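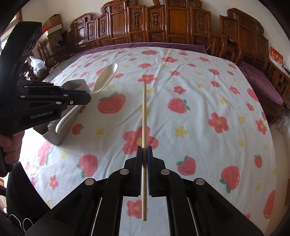

Storage, one dairy producer in the Neltau watershed told the project team, "is what decides when I spread, and the crop comes second." The remark was recorded during intake interviews for a manure nutrient program that opens to enrollment today, and it describes the condition the program is meant to change.

Stesell Opens Enrollment for Manure Separation and Phosphorus Accounting Program in Neltau Watershed

NELTAU - April 7, 2022 - Stesell, a supplier of manure handling equipment and nutrient planning services, today announced that dairy farms in the Neltau watershed may enroll in a cost-shared program combining mechanical separation of liquid manure with field-level phosphorus accounting. Enrollment is limited to 40 farms. Laboratory analysis will be carried out by Tudora under a separate service agreement, and results will be reported to the farm and to Stesell at the same time.

The program follows a trial completed in November on participating farms in the upper and lower parts of the watershed. The trial ran for 156 days and produced 446 manure samples, each analyzed for total solids, total nitrogen, ammonium nitrogen, total phosphorus and potassium. Soil samples were taken before the trial and after the final application on every field that received separated material.

Background

Liquid dairy manure is usually applied to meet the nitrogen need of the crop. The ratio of nitrogen to phosphorus in manure is lower than the ratio at which corn and forage crops remove them, so a nitrogen-based rate supplies more phosphorus than the crop takes up. Where the same fields receive manure year after year, soil test phosphorus rises. Fields closest to the barn generally receive the most, as hauling costs increase with distance and with water content.

Phosphorus in manure is associated mainly with fine solids. Coarse screens remove bedding and undigested fiber but leave most of the phosphorus in the liquid. Equipment that captures finer particles can move a larger share into a stackable fraction, which can be hauled farther at lower cost per unit of nutrient. The remaining liquid has a nitrogen-to-phosphorus ratio closer to crop removal and can be used on nearby fields with less accumulation.

Description of the equipment

Farms in the program will use the Riis separation unit, a trailer-mounted system with a sloped screen followed by a decanting stage. The unit is moved between farms on a posted schedule and operated by Stesell staff. Farms that already own a screw press may keep it in place ahead of the decanting stage, provided the press discharge can be routed to the inlet tank without a second lift pump.

The Riis unit does not require polymer. Farms may request polymer dosing where the manure is unusually dilute, and in that case the product used and the dose will be entered in the farm record. During the trial, manure with total solids below 2 percent separated poorly without polymer. Farms that flush with fresh water, or that direct parlor wash water to the main pit, should expect to discuss dilution before a visit is scheduled.

Agitation of the storage remains the responsibility of the farm. The pit must be agitated to a uniform condition before the unit arrives, and agitation must continue while the unit is running. Trial records show that the largest differences between repeat samples from one farm came from visits where agitation had stopped early.

Sampling and analysis

Three materials are sampled at each visit: raw manure at the inlet, separated liquid at the outlet, and separated solids at the discharge conveyor. Each sample is a composite of subsamples taken over the full period of operation. Samples are chilled on the farm and delivered to Tudora on the next working day.

Tudora will report results on an as-received basis, in pounds per thousand gallons for liquids and pounds per ton for solids. Dry-basis values will be included as a second table. Farms are asked to use the as-received values for rate calculations - mixing the two was the most common error found in trial paperwork.

A mass balance is calculated for each visit. If the phosphorus recovered in the two outlet streams does not agree with the inlet value within the tolerance stated in the program manual, the visit is flagged and the samples are run again. Visits that still do not close after repeat analysis stay in the farm record but are excluded from watershed totals.

Phosphorus accounting

Each enrolled farm will receive a field ledger listing, by field and by crop year, the phosphorus applied from all sources and the phosphorus removed in harvested crops. Sources include manure, separated liquid, separated solids, starter fertilizer and any imported compost. Removal is calculated from reported yield and a standard nutrient content for the crop, or from a forage analysis where the farm supplies one.

The ledger is kept by Stesell and remains the property of the farm. Field-level values will not be released to third parties without written permission. Watershed totals will be published once a year, with no farm or field identified.

The ledger does not replace a nutrient management plan and is not a permit document. Farms operating under a permit should confirm with their permitting agency how separated solids are to be recorded when they leave the farm.

Movement of solids

Separated solids may be used on the home farm, transferred to another enrolled farm, or sent to a crop farm outside the program. A transfer form is required in the last two cases and must state the quantity, the most recent analysis and the receiving field. Stesell will maintain a list of crop farms willing to receive solids. Listing is free of charge, and receiving farms must provide a current soil test for each field.

Hauling is arranged between the parties. The program contributes to hauling cost only when the receiving field tests below the phosphorus threshold in the program manual. No contribution is made for solids used as bedding.

Limits of the trial results

The trial covered a single season and did not measure phosphorus in runoff or tile drainage. No claim is made regarding water quality in the Neltau watershed on the basis of these data. Changes in soil test phosphorus over one season are small in relation to normal sampling variation, and the before-and-after soil results should be read as a baseline. Ammonia loss from stacked solids was not measured. Stesell intends to add covered and uncovered stack comparisons if suitable sites enroll.

Enrollment

To be eligible, a farm must store manure as a liquid or slurry, have all-weather access for a trailer and tow vehicle, and hold soil test results for every field that will receive manure during the program. Farms using sand bedding are eligible if sand is settled or mechanically removed ahead of the storage.

Applications are accepted in order of receipt. A site visit is made before acceptance to check access, power supply and pit layout. Farms that cannot be placed in the first group will be held on a waiting list - no new application is needed.

The application form, program manual and summary tables from the trial are available from the Stesell office in Neltau on request.

About Stesell

Stesell supplies separation, pumping and storage equipment for livestock farms and provides nutrient planning services to dairy and mixed operations. The Riis separation unit is built and serviced by the company.

About Tudora

Tudora is an agricultural laboratory offering analysis of manure, soil, forage and irrigation water.

Media inquiries: Stesell communications office, Neltau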